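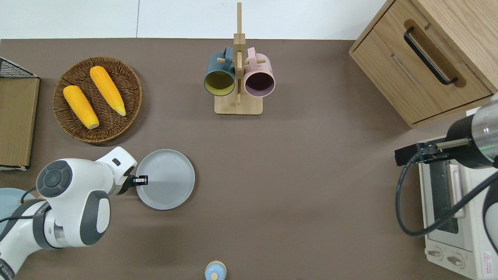 Hold on to that plate: one gripper has it by the rim, with the corn in its basket just behind.

Home | Local | Tech | Food | Sport | Log in

Could a robot clear up after tea? Trovville gets a look

3 min read

I've wanted a machine to do my washing-up since I was tall enough to be made to do it, so I was always going to be a soft touch for Zakaria. It's the new kitchen robot project at the Celtolero workshops on the edge of Trovville, and from September it's opening its doors to the public for an hour at 6 in the evening. I got in early, with a notebook and very high hopes!

The set-up is two white arms over a brown table with the sort of clutter you'd find in any kitchen (mugs, plates, a little oven). The chores on the list are small ones. Pick up a plate, put it in the rack, hang up a mug, open a drawer. My niece can do all of that, though she'd want paying.

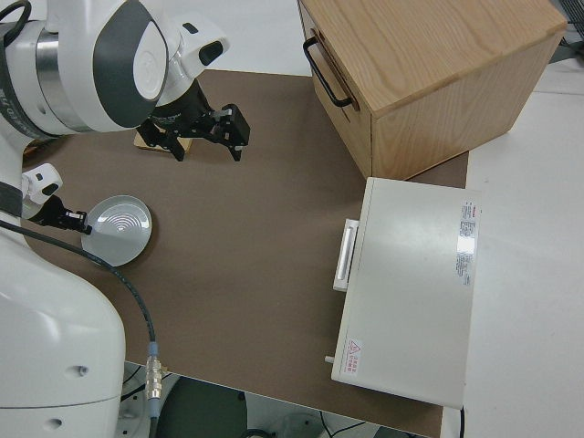
Fingertips at the edge of the dish, with the second gripper over a small wooden block.

What surprised me was how hard a plate is. It's flat, it's low, and there's hardly anything to get hold of, so the fingers have to come in at the rim at just the right height. I'd never given it a thought, and I must have picked up thousands. The team told me a single plate can take over 60 seconds from table to rack on a bad day, and on a good day 16. I timed myself at home afterwards and I'm still winning, but I did chip one.

Mugs are apparently easier, as long as the handle is facing the right way. Glasses they aren't even trying yet.
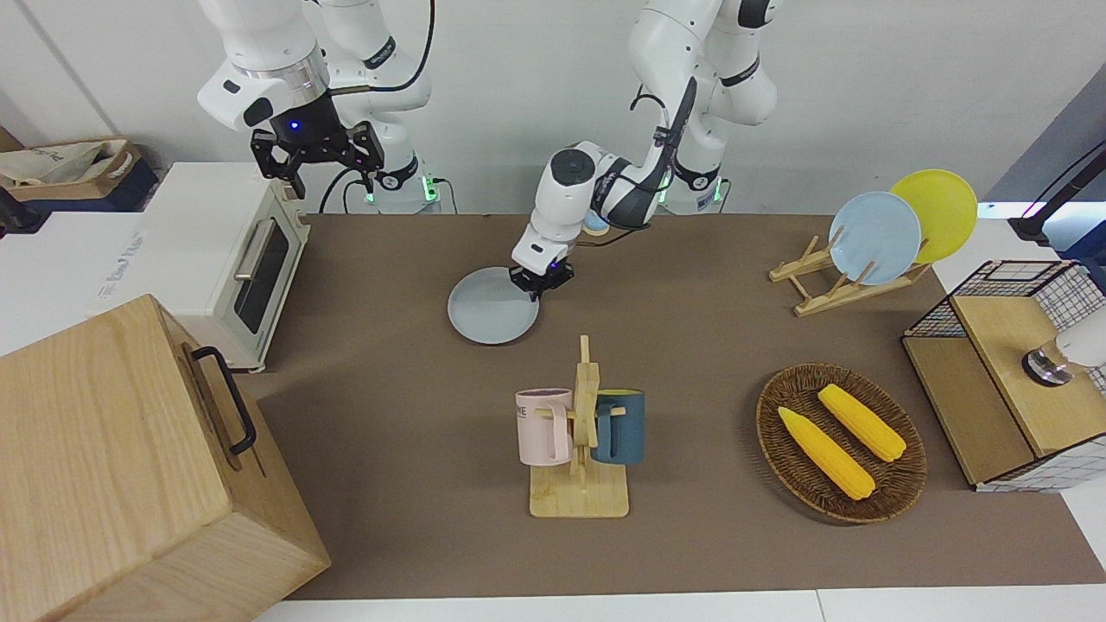

Then there's the money. The workshops have had 3,214 pounds from the Femine fund towards the open evenings, which pays for the heating and a few chairs and not a lot else. You won't be able to buy one of these for your kitchen any time soon, and I was told so quite firmly when I asked (twice). The hope is that cafés and care homes might get something useful first, where there are stacks and stacks of the same plate and it doesn't much matter if the job takes all afternoon. 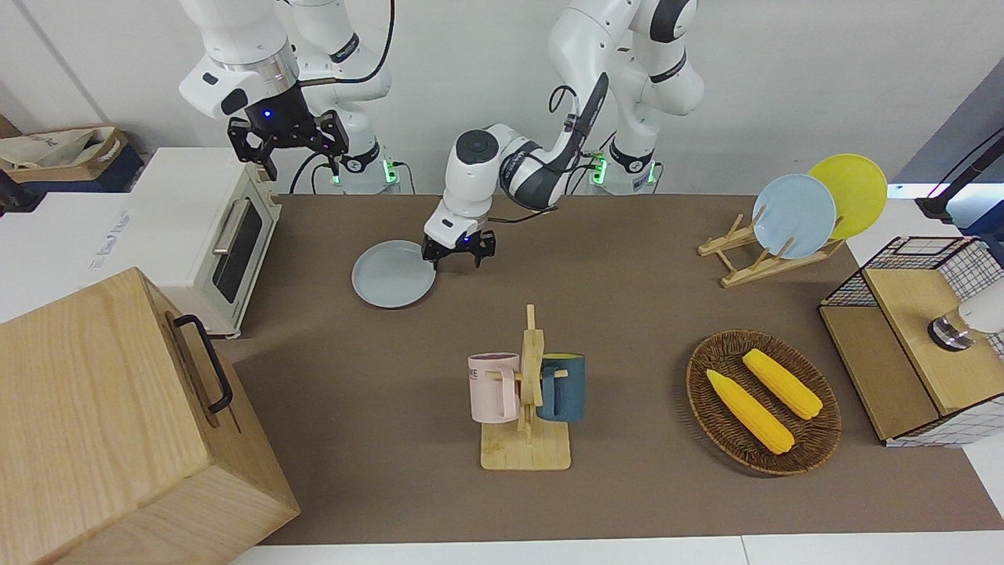

So can machines do the chores yet? I'd say they can do bits of them, slowly, with someone standing by. A proper kitchen is a muddle and mine is worse than most. Even a tidy table asks a lot: there was a blue plate and a yellow one standing up in the rack at the back, and anything going in beside them has to slot between the slats without giving its neighbours a knock. I can't always manage that myself. I'd still go along for a look, and take the kids if you have any. Entry is free and the car park is round the back.

Comments (4)

dishpanhands: A minute for one plate? Sunday dinner would be done by Wednesday.

mossy_gate: Took my dad to the workshops last year for the clock repair evening and it was lovely. Is there step-free access for this one?

Teapot88: I don't mind washing up. Call me when it can change a duvet cover.

mossy_gate: Found it, ramp is on the car park side.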